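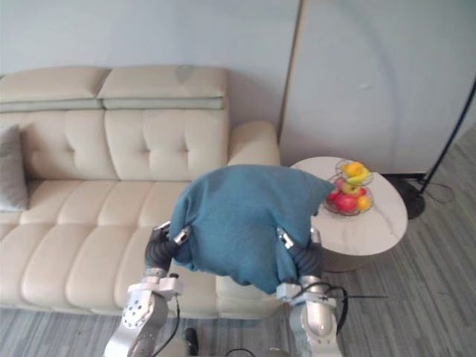 Both grippers on the teal blanket, over the armrest end of the sofa. Fruit basket for scale.

February 20, 2025

Blanket day again. The plan was to get the two-arm build to pick up the throw, carry it along the sofa and put it down in something a generous guest would call a fold. I ran 24 attempts on the Chisholm controller, same gains as in January, with the new ribbed fingers from Gevton on both wrists.

Results: 14 carried the blanket to the armrest and let go cleanly. 7 lost one corner along the way. The remaining 3 I am filing under "other," a category which includes the one where the left arm set the blanket down neatly and then picked it up again.

The ribs are a clear improvement over the flat pads. The old ones let fleece slide out like soap. These bite, sometimes a little too well -- on release the right one tends to hang on to a pinch of fabric and drag it back toward the base. I opened the release distance by 6 mm and the dragging mostly stopped. Did not touch the left, which has been behaving and should not be given ideas.

What still bothers me is the bunching. If both hands close too near the middle, you get one fat bundle with folds hanging off it and no edge anywhere to work with. It carries fine. It will never become a rectangle. The grasp picker in Rukinia scores that grip as excellent, and as a grip it is. Need to add a penalty for the hands being too close together, or make it look for a hem first. I would bet on the hem, but the penalty is one line, so guess which one gets done tonight.

Clearance on the right side is poor. The side table is up against the sofa arm, and a bulky load swings wide enough to brush the fruit basket. The planner knows about the table. It has no opinion on apples. Either the basket goes in as a box obstacle or it goes to the kitchen, and I prefer the box, as people will keep putting things on that table whatever I do.

Cables: the loop on the right arm is too long. It clears everything at the slow setting but I don't want to find out about the fast one. Shorten it, or clip it at the elbow. Left is tidy enough.

To do:
-- spread penalty in the grasp score
-- basket as obstacle, with some margin
-- clip for the right cable (Clirnora ones are in the small drawer, under the heat shrink)
-- rerun the 24 with the same start poses, then try the fast setting
-- write down the start poses this time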